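When I got Tetsuya Sugiyama on the phone in November, he wanted to talk about floors before anything else. He wrote the house rules for hand-held gripper work at Kornton, and he is very fond of them.

"Everyone asks me about the grippers," he said, laughing, "and I always say, first tell me where your cables go!"
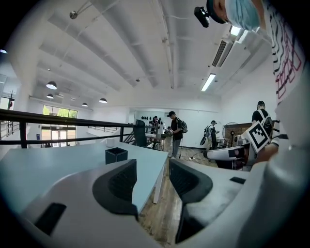 The rules fit on 2 pages, and new people read them aloud – yes, aloud – before they pick up a tool. Look over your shoulder when you're wearing a backpack. Start each take with both fingers open. Keep the marker tags clean, and if you bump one, stop and say so.

"A bumped tag is no crime," he told me. "Keeping quiet about it, well, that I do mind a little."

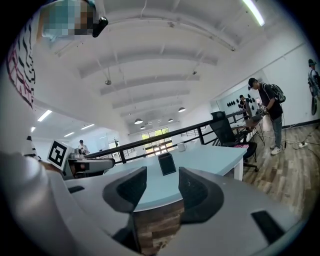
He is just as firm about breaks, which come after every 15 minutes of handling. Wrists get tired long before people admit it, he says, and a tired wrist makes sloppy recordings. Last month the group threw out 767 takes from a set of 2,000, and he signed off on it quite cheerfully. The next version of the rules will have a longer part on handing a tool to a coworker, and he's still arguing with himself over the wording.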